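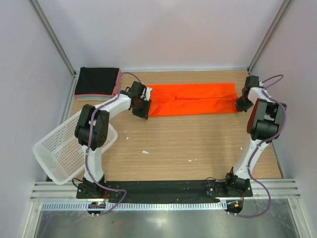 Packing for two weeks in one bag

July 10, 2019

I have done the same trip four summers running now, and this year I finally got everything into one bag. It's an old Wusel rucksack with a broken side pocket. The airline allows more, but I change trains twice and the second station has stairs and no lift.

My list is short. Two pairs of trousers, one of them on me. Five tops. A jumper, because the evenings by the river get cold even in July. One pair of sandals, packed at the bottom with socks pushed inside.

I used to roll everything. Dalva Arruda, who I share the flat with at the other end, folds hers lengthwise and lays them flat against the back of the bag. I tried it and the trousers came out with one crease instead of a dozen. Tops I still roll.

Washing is done once, in the middle. The launderette on Iltenska closes at six and only takes coins. The powder there is poor, so I bring my own in a jam jar.

I left out the travel iron, the second towel and the hardback. The towel was a mistake. I bought another on the first morning and it shed blue fluff on everything.

The room costs 940 for the fortnight, same as last year. Ademir Vieira has the keys if anyone is coming in the second week. Bring a plug adaptor, mine has gone missing.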